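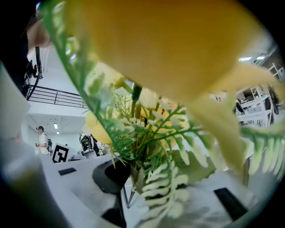

꽃꽂이 로봇 손가락 빠짐 사고, Dalix 그리퍼 점검 들어갑니다

2018-06-09

어제 저녁부터 문의가 꽤 들어와서 짧게 소식 올려요. Statimetti 작업실에서 조화 꽃꽂이 작업을 하던 Dalix 그리퍼가 말썽을 부렸습니다. 유리 화병에 줄기를 꽂는 동작 중에 손가락이 벌어지지 않았고, 그대로 팔이 올라가면서 화병이 같이 딸려 올라갔어요. 화병은 작업대 모서리에 떨어져 깨졌고요. 다친 사람은 없습니다. 다행이죠!

저도 그때 옆방에 있었는데 쨍그랑 소리에 진짜 심장이 내려앉는 줄 알았어요. 달려가 보니 비상정지는 이미 눌려 있었고, 손가락 한쪽은 고정 핀에서 빠져 덜렁덜렁하더라고요.

로그를 보니 멈춘 건 3,687번째 집기 동작이었습니다. 열림 명령은 제대로 나갔는데 손가락이 2초 동안 꼼짝도 안 했고, 제어 프로그램인 Brimby는 그걸 오류로 잡지 않았어요. 개인적으로는 핀보다 이쪽이 더 찜찜합니다. 부품이야 닳을 수 있다 쳐도, 안 열렸는데 열렸다고 믿고 팔을 들어 올리면 곤란하잖아요.

핀은 지난 12월에 한꺼번에 갈았던 물건이에요. 같은 묶음으로 들어온 79개를 전부 꺼내서 보는 중인데, 오늘 오전까지 15개에서 비슷한 마모가 나왔습니다. 왜 이렇게 빨리 닳았는지는 아직 몰라요. 줄기 속 철사가 손가락 안쪽을 계속 긁은 탓이라는 말도 있고, 조임이 처음부터 헐거웠다는 말도 있는데 저는 후자 쪽에 한 표요.

당분간 유리 화병 작업은 쉽니다. Ham 작업실도 같은 핀을 쓰고 있어서 어젯밤에 전원을 내렸고, 교체가 끝날 때까지 예약은 받지 않아요. 이미 예약하신 분들께는 따로 연락드리고 있습니다(문자가 안 왔다면 스팸함도 한번 봐 주세요).

Brimby에는 손가락 위치를 확인한 다음에만 팔이 움직이도록 하는 수정이 들어갑니다. 시험은 플라스틱 화병으로 먼저 해 보기로 했어요. 혹시 같은 그리퍼를 쓰는 분이 계시면 핀부터 손으로 살짝 흔들어 보세요. 전원은 꼭 끄고요! 점검 결과가 나오면 이 글 밑에 덧붙여 둘게요.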